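Cosamdale Space Boards > Amateur Satellites > Tracking and Telemetry

Lotine beacon weaker on the evening passes?

gusik_gs
Mar 29, 2022
Has anyone else been getting poor decodes from the Lotine cubesat on the evening passes? Morning passes are the same as they have always been here. Evenings I get the first few frames after it comes up, then it fades and I lose it well before the highest point. Same antenna, same preamp, same laptop. I have checked the connectors twice.

My station is a pair of crossed Yagis on a rotator, mast at the back of the garage. Trees to the west, but they were there last year too.

polar_orbit_pete
Reply to gusik_gs
Yes, same thing. I put it down to my rotator being slow, but if you have it too then maybe not. I only work the high passes, so I don't have much to compare with.

LNkosi
How old are the elements you are tracking with? If they haven't been refreshed the satellite will be ahead of or behind where your software thinks it is, and with a narrow beam you fall off the side of it. I had a month of bad passes that way once and blamed the satellite the entire time.

gusik_gs
Refreshed this morning. The Doppler correction lines up fine when I can hear it, so I think the timing is good.

ritchie_r
I don't think the beacon is weaker. I think it is tumbling. When they launched it the team said the magnets would settle it after the first few weeks, and as far as I know there was never a follow-up post saying it did. If the antenna swings away from you halfway through a pass, that looks exactly like a fade.

LNkosi
A tumble would show up in the mornings too.

ritchie_r
Not if it is slow. A slow tumble can sit in step with the orbit for weeks and give you the same geometry at the same time of day.

LNkosi
That's a lot of coincidence. The simple answer is power. Evening passes over most of us come right after it has been in shadow. The battery is at its lowest, and the radio drops to low power when the bus voltage goes under the limit. It's in the beacon format document, page two. Look at the mode byte in your frames before you go any further with the tumbling.

gusik_gs
I didn't know the mode byte was in there. My decoder only prints the voltage and the temperatures. I'll see if I can get the raw frames out.

dish_in_the_yard
You can turn on hex output in the settings, second tab. Save before you close it or it forgets.

Also, for anyone near Cosamdale, the club bench is open again on build nights. If you want your preamp measured, bring it along with a power lead. We have a noise source now and it takes ten minutes.

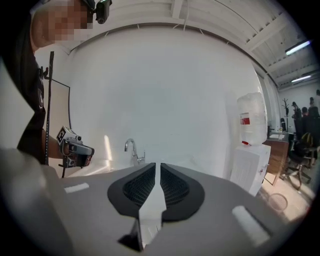
polar_orbit_pete
Good to see that going again. Is the signal generator still the old one with the sticky knob?

dish_in_the_yard
Yes. Still works if you turn it past where you want and come back.

gusik_gs
Back with some raw frames. I have 146 frames saved from the past two weeks, 98 from morning passes and the rest from evenings. Every morning frame has the mode byte at 01. On the evenings, 27 frames have it at 02 and the others are 01. The 02 frames are all from the later part of the pass, right before I lose it.

LNkosi
02 is low power. There you go.

ritchie_r
Fine, that explains some of it. It doesn't explain why the fade starts before the mode changes. Gusik, you said you lose signal strength first. What does the waterfall look like?

gusik_gs
It goes up and down a bit before it drops. I wouldn't call it regular. I can post a recording if someone has a place to put it.

ritchie_r
Up and down is what a tumble looks like.

LNkosi
Up and down is also what trees look like. He has trees to the west and the evening passes go west.

gusik_gs
Some of them do. Others go nearly overhead and they fade as well.

Vishwakarma_V
I work on a different cubesat with a similar bus, so take this for what it is. You can have both. As the cells age the voltage sags more after shadow, and if the attitude is poor the panels don't get good sun, so the battery starts the dark part of the orbit lower than planned. One problem feeds the other. If the team publishes panel currents you can work out the rotation from those with no guessing. They usually do, even if the public decoder doesn't show them.

LNkosi
Panel currents are in the long frame, which is only sent every 200 seconds. You'd get maybe three per pass on a good one.

Vishwakarma_V
Three per pass is thin, but if several stations pool them it becomes useful. The stations need to be spread out east to west.

polar_orbit_pete
I can save long frames if someone tells me what setting to use.

dish_in_the_yard
Same place as the hex output. Tick the box for all frame types. By default it throws away the long ones if the checksum is off by anything, so untick strict as well and sort out the bad ones later.

LNkosi
I would leave strict on. Bad frames in a shared set cause more trouble than they're worth. Somebody always plots them.

dish_in_the_yard
You'll lose half of the evening ones with strict on, and the evening ones are the ones we want.

LNkosi
Then keep them in a separate file and label it.

ritchie_r
Agree with Lizelle on that, for once. Two files. Put your station name and location in the file name and use UTC. Last time we tried this with the balloon flight, three people sent local time and it took me a weekend to sort out.

gusik_gs
I'll start tonight. How long should we collect for?

Vishwakarma_V
Through the middle of April would be good. The orbit moves into more sunlight by then. If the low power mode goes away and the fading stays, Ruairi has his tumble. If both go away it was the battery.

ritchie_r
I can live with that. I'll set up a shared folder and put the link in this thread. Please don't rename other people's files.

polar_orbit_pete
Does it matter that I only have the one antenna, vertical polarization? I can't switch.

ritchie_r
Just note it in the file name. It even helps a little – if you fade when the crossed Yagis don't, that's polarization.

gusik_gs
Tonight's pass: four short frames, one long, all mode 01 until the last short one. Long frame passed checksum. Will upload when the folder is up.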